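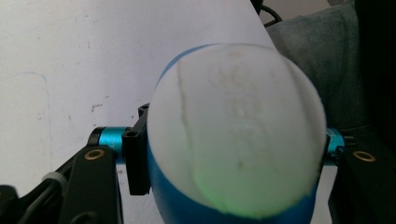
Figure 4. Ball seated in the blue cup holder.

4.2 Seating and Checking the Ball

This section applies to the Cellum ball stand and to all Clutix cup holders. Complete Section 4.1 (Leveling the Base) before proceeding.

1. Wipe the inside of the cup with a dry, lint-free cloth. Do not use solvent or furniture polish on the cup surface.

2. Select a felt-covered ball of standard tennis size. A used ball is acceptable. Faded printing and discolored felt do not affect the fit.

3. Inspect the felt and the seam. Discard any ball with an open seam, a split, or felt that lifts when rubbed with the thumb.

4. Lower the ball into the cup with light, even pressure until it touches the bottom. Do not twist the ball while pressing.

5. Turn the base a quarter turn in each direction. The ball must not rock or rise. If it does, remove it and repeat steps 1 through 4.

NOTE: The direction of the seam is not critical. Where several stands are displayed together, the operator may wish to set all seams at the same angle for a uniform appearance.

NOTE: A colored cup may cast a tint on pale felt under strong light. Check the ball away from the cup before recording it as stained.

CAUTION: Do not force an oversized ball into the cup. The rim may crack. Cracked cups are not covered by the warranty.

CAUTION: Keep fingers clear of the space between the cup and any bracket or clamp mounted beside it.

4.3 Removing the Ball

1. Hold the base steady with one hand.

2. Grip the ball above the rim and lift straight up. Do not pry against the rim with a tool.

3. Brush loose fibers from the cup before seating another ball.

4.4 Replacement Intervals

Replace the cup after 1,000 seatings, or sooner if the rim shows wear. Order the replacement cup as part 273 and the base pad as part 189. Orders are filled from the Bragança and Tarkach warehouses. Record each replacement on the service card supplied with the stand.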